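Heritage & Collections | Public Notices
February 6, 2020
By Paiva District Archives

The Archives is changing how it accepts framed certificates, photographs and maps from the public. The new terms are set out in this thread and apply to all donations received from today.

Framed items will no longer be accepted over the counter at the Borkon reading room. Please write first, with the title or subject of the item, its outside measurements and anything you know of its history.

A reply will be sent once the item has been checked against existing holdings. We hold multiple copies of many school and lodge certificates from the district and will usually decline another unless the name on it is connected to records already in our care.

The maximum size for a framed item is 100 cm on the longest side, measured outside the frame. Larger pieces are considered case by case and may be referred to the museum at Stemivby.

Donors are asked not to remove an item from its frame before it is assessed. Old backing papers often carry a framer's label, a price or a pencilled date, and these are lost when the backing is torn away.

Please do not clean the glazing with household sprays. Liquid runs under the edge of the frame and is drawn into the paper. A dry, soft cloth is sufficient. Acrylic should not be rubbed at all if the work behind it is in pastel or charcoal.

A thin frame with a pale, see-through pane should be carried upright, with a hand on each side. It should not be carried by the hanging wire.
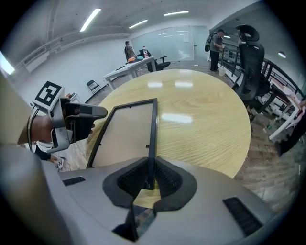

Védís Fogh has replied to ask whether the frame itself is kept, as her family's 1920s land grant is in one made by her great-grandfather and they would not want the two separated.

In most cases the frame is not kept. Storage in the Cokirent building is in flat drawers and boxes, and frames are returned to the donor or, with written consent, disposed of. Where the maker is known and the frame was made for the document, both may be retained. The land grant would meet that test and we would be pleased to receive a letter about it.

Items accepted under the new terms will be photographed front and back before unframing. The donor will receive copies of these photographs on request, at no charge.

Ownership passes to the Archives on signature of the deed of gift. We are no longer able to take items on indefinite loan. Families with items already on loan will be contacted in writing and do not need to do anything at present.

The backlog of framed material now stands at 800 items. Assessment is carried out by 2 staff members, and donors should allow up to 100 days for a decision. Enquiries about progress before that time will be answered, but cannot move an item forward in the queue.

Water-damaged or mouldy items must be declared in the first letter. Please seal them in a clean plastic bag and keep them apart from other papers until you have our advice.

The revised deed of gift is available at the Borkon desk. Copies can be posted to residents who are unable to visit.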